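Nendeder two-arm workstation: can it do the packing bench chores yet?

The Nendeder is sold as a general handling station for small workshops: two arms, a parallel gripper on each, and a teaching program called Falum that records a task while an operator guides the arms through it. We ran it for 4 weeks in October and November at the Gakeo packing unit, alongside the normal bench staff.

Rigid items first. Cartons, tubs and boxed spares gave no real trouble. Over 588 logged picks from a fixed tray the station dropped five, all of them tubs with a wet lid. Cycle time is slower than a person and does not vary over a shift, which makes planning simple. Teaching a new carton size takes one demonstration and a short edit in Falum.

Household-type chores are a different matter. Towels can be lifted and laid flat but not folded to a standard anyone would accept. Bin liners were the worst item on our list. The fingers have no useful sense of how many layers they hold, and a liner that is pinched through both layers will not open however long the arms work at it.

Plastic sheet falls between the two. The station can take hold of it, and the grip is firm – creases run out from the fingertips under tension – but the second arm has to work close in, where the material bunches and drapes over the mechanism.
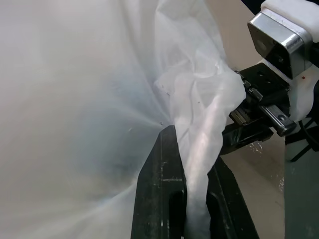 Sheet handling: plastic gathered between the fingers of one gripper, with the second arm alongside.

The older Alcaraz station, which we tested on the same tasks, has softer fingertips and did slightly better on film, though it was worse on cartons. Neither would replace a person at the bench for flexible goods.

Fingertips on the Nendeder are changed with two screws. Replacement sets are sold in pairs and the pads are not available separately.

Rigid goods: recommended. Film, liners and cloth: wait for the next gripper.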